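Ticket 3578: Grant disbursement file rejected by city finance portal
Opened by: Lieven Meijer, Kondari Museum
Status: Pending customer

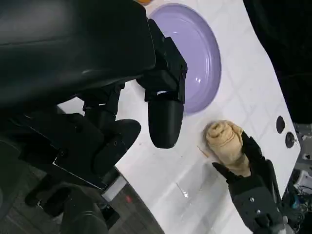 The upload fails at the validation step every time. The file lists 219 payment lines for the capital grant the council approved in the spring budget. The portal says "recipient code mismatch" and gives no line number.

9:40 Tried again in a different browser. Same error.

10:15 Support (Vevis desk): Please confirm which template you used. The old one was retired in November.

10:32 Used the new template, downloaded this morning. Budget code is 726, as printed in the award letter.

11:05 Support: We ran the file on our side. 13 lines fail. All of them are payments to Cuypers, the exhibit contractor. Their vendor record was merged with Skisto after a name change, and the old recipient code is closed.

11:20 So do I change the code on those lines, or do you reopen the old one? The award letter names Cuypers.

11:48 Support: Change the code. Leave the name as it is in the letter. The council office will need to send a one-page amendment before the final report, but it does not hold up the upload.

1:30 Changed the lines and uploaded. Validation passed. Status now shows "awaiting council sign-off." Please keep the ticket open until the amendment is in.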